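# Kitting cell 2: picking work and operator tasks

Semato assembles and repairs small pump controllers. Kitting is the step before assembly: parts for one order are pulled from stock, checked against a list and put in a tray. Until last September all of it was done by hand at four benches. Two of those benches have since been replaced by robot cells. The notes on this page cover cell 2, which handles flat cartons and boxed spares, and the jobs of the people who work beside it.

The arm and its two-finger gripper were supplied by Bravetti. The order software is Drania, which was already in use on the benches. Bench staff therefore kept the same screens and the same part numbers. The main change on the software side was one added field, "pick source," which shows whether a line on the order goes to the cell or to a person.

## Picking

The cell works from a flat surface under a camera mounted at the wrist. The gripper approaches open, with the fingers pointed at the work, and closes only after the part position has been confirmed twice. Each new part is first tried in simulation. The simulated runs use varied light, including hard shadow across the work surface, as shadow edges were the most common cause of false part edges in the first weeks. A part is released to the floor after 800 simulated picks with no wrong grip.
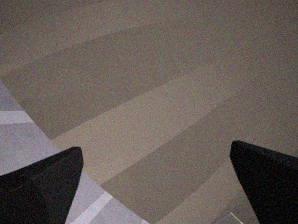
Parts that fail release stay with the bench crew. Most are bagged hardware, cable sets and anything with a loose lid. There is no plan to move these to the cell. The bench crew asked early on for a fixed list, so that an order would not change hands halfway through a shift, and the list is now reviewed once a month and left alone in between.

At last count the parts file held 1,079 part numbers. Of these, 995 have a carton size on record. The rest were entered by hand years ago and have to be measured before they can be considered. Measuring is done at the bench during slow periods, with a caliper and a paper form, and the sizes are typed into Drania at the end of the shift.

## What the operator does now

Before the change, a kitter walked to the racks, picked, checked and packed. An operator on cell 2 does the following:

- loads cartons at the infeed, label side up
- clears stops and records a stop code
- checks each finished tray against the printed list
- inspects the finger pads at the start of the shift and after any dropped part

Walking is down. Standing in one place is up, and this was the first complaint. A mat and a sit-stand stool were added at the infeed — the stool had to be bolted to a rail so that it could not roll into the guarded area. Operators now trade places with a bench kitter at the mid-shift break. The trade is written into the shift sheet and does not depend on the lead being present.

The second complaint was about stops. In the original setup the cell stopped without a sound and showed a message on a screen that faced away from the infeed. An operator loading cartons could miss it for several minutes. The screen was turned and a stack light was added. Stop codes were also cut to a short list in plain words: "no part found," "two parts close together," "part moved," "grip lost," "other." The code "other" requires a typed note.

## Checking

The tray check is still done by a person on every order. A trial with sampled checks was stopped early. The trays were correct, but the operators reported that they no longer knew which orders were passing through and could not answer questions from assembly. Full checking was put back, and the time for it is included in the cell rate.

Weight checking is installed as a second test. It catches a missing carton. It does not catch a wrong carton of the same weight, and the printed list remains the reference.

## Training and pay grade

All kitters were offered the cell training. It covers safe entry, restart after a stop, pad replacement and the simulation review. The review is the part that took longest to teach. Operators look through the failed simulated picks for a new part and mark each one as a shape problem, a light problem or a bad position. Their marks go to the technician on the Tsai line, who sets up parts for both cells.

Cell operators are paid at the technician-assistant grade. Kitters who chose to stay on the benches kept their grade and hours.

## Open items

- Infeed height is fixed and too low for taller staff. A quote for an adjustable table has been requested.
- Pad wear is logged on paper and should be moved to Drania.
- Restart after "part moved" still needs two key presses on opposite sides of the guard. Bravetti has been asked for a single-side restart.

Page last updated 2026-06-13.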